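Bornel Activity Room - Table and Display Check
May 12, 2026

Ran through the whole list this morning and I'm so pleased with how this room is coming along!

1. Floor and doorway
OK. Path clear, mat lies flat. The door closer was adjusted in December and still shuts gently.

2. Table and backdrop
OK with one comment. The pale wood top is a joy to work at, and the bright foam letters on the black cloth cheer up the whole corner. Give each letter a light tug before a session and press back any that lift.

Comment: keep cups clear of the small oval hole near the back of the table. A spill there goes straight to the floor outlet - please use the coaster for drinks. 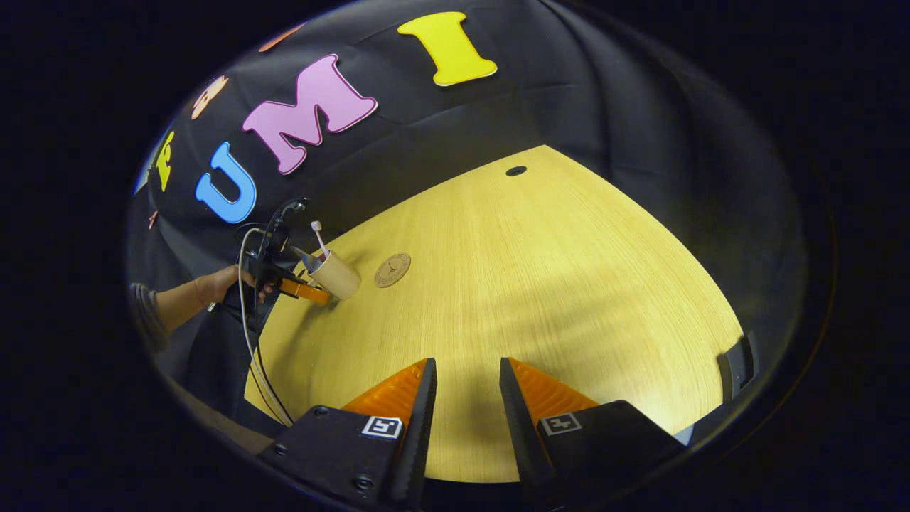 3. Small items
OK. Toothbrush stands in a paper cup, bristles up. Swap the cup if it goes soft. Spare cups are on the Stideck shelf, nearly 191 left.

4. Power and lighting
Needs action. Outlet 24 has a loose cover plate, ticket 696 is open with Mesow. Lights all good, and wonderfully bright over the table!

5. First aid box
OK. Seal intact, tag 242.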